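The Second Gripper

Elin ran the wide gripper first. On the simulator screen its two black fingers stood open under the beam, and she logged the run as number 874.

"Same start pose as the Leitner?" Andri asked.

"Same pose. Only the fingers are different."

He pulled up a chair. The brown oval was ahead of the left fingertip, with the little red and white piece beside it. 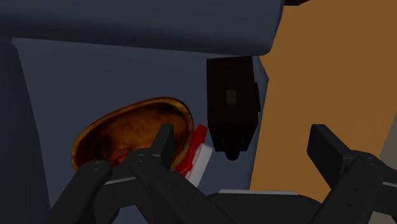

Run 875

She narrowed the opening and started over. Andri wrote 59 in the margin, the grip force Vestwood had asked for.

"Rahel wants the narrow one," he said.

"Rahel hasn't seen the numbers."

"Have you?"

"By 900 I will have." She pressed start and went to find her coffee.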